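Speaker notes: Seaweed at the table

Slide 1. Hello and thanks
Thank Begoña Paredes for the invite. Ask who ate seaweed this week. Then ask who had ice cream or chocolate milk, and tell them to check the label for carrageenan. Let that one land, people love it!

Slide 2. Why I got hooked
The kelp soup story, keep it short. Kelp needs no fresh water, no fertilizer and no plowed field. It grows on ropes through the winter and comes out in May, when the blades are long and still clean.

Slide 3. What's in it
Fiber, iodine, some minerals, and a lot of glutamate (that's the savory taste). Protein depends on the species. Reds like nori do well, brown kelps much less. Say this clearly, the headlines mix them up all the time.

Slide 4. Iodine
Slow down here. Kelp can carry far more iodine than anyone needs, and people with thyroid trouble should talk to their doctor first. Blanching pulls a good part of it out into the water.

Slide 5. Our bread trial
228 tasters, 2 loaves, one plain and one with Clamska kelp flour. I was so nervous! Most picked the kelp loaf for crust and the plain one for smell. Pass the samples now, 40 pieces, so ask people to share. 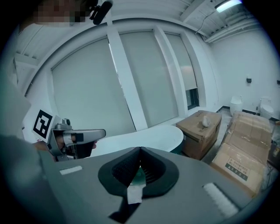
Smell is the part we're still working on. Drying at a lower heat helps, and so does a longer proof. Vogler, who bakes for us, wants to try it in rye next, and I can't wait to taste that.

Slide 6. Questions
If it's quiet, bring up the Grakurach noodles. Leave the recipe slide on screen until the room clears.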